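Pandik P2 Hand-Held Gripper Pair
Sold by Hurkau. Page last revised Oct 21, 2022.
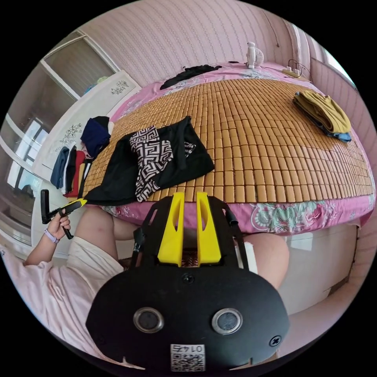 Gripper with yellow fingers at a bed with folded and unfolded clothing. Second handle in the left hand.

The P2 is a pair of hand-held grippers for recording household handling tasks such as folding, sorting and putting away. Each set ships with 2 grippers, 2 wrist straps, spare finger plates and a printed copy of the Zinuvton home recording rules. Any site that sends recordings to the Amissah library has to follow those rules. Other buyers may use them or write their own.

Before a session
Check that both fingers close evenly and that no screw stands above the housing. Do not record with a cracked finger plate. Wipe the lenses with a dry cloth. The code sticker must stay on the housing and stay readable; a unit without one can't be matched to its calibration record.

Get written consent from everyone who lives in the home. Put away mail, ID cards, medicine and family photos. Other belongings may stay where they are. Do not tidy a room to make the task easier.

During a session
Keep power strips, cords and fans out of the reach of the task. If a cord crosses the work area, stop and move it.
Only the fingers touch the item. If you have to use a bare hand, end the take and mark it as assisted.
Sitting and kneeling are both allowed. Note which one in the log.
Take a break after every 3 takes.
Don't handle glass, blades, hot cookware or pets with the P2.

After a session
Log dropped items and failed grasps. Takes with failures are kept and labeled, and deleting them to improve a success rate is a breach of the rules. Anyone in the home may ask for a recording to be removed before it is sent.

Maintenance
Replace finger plates after 1,000 grasps or at the first sign of wear at the tip. Recalibrate after a drop, even if the housing looks fine. Plates from the older P1 do not fit.

Ordering
Set of two, part no. 694. Finger plates are sold in pairs. The rules were last changed in February, and sets bought before then can get the new copy free of charge. Contact Frida Kárason for orders and spare parts, Kirsten Østergaard for questions on the rules.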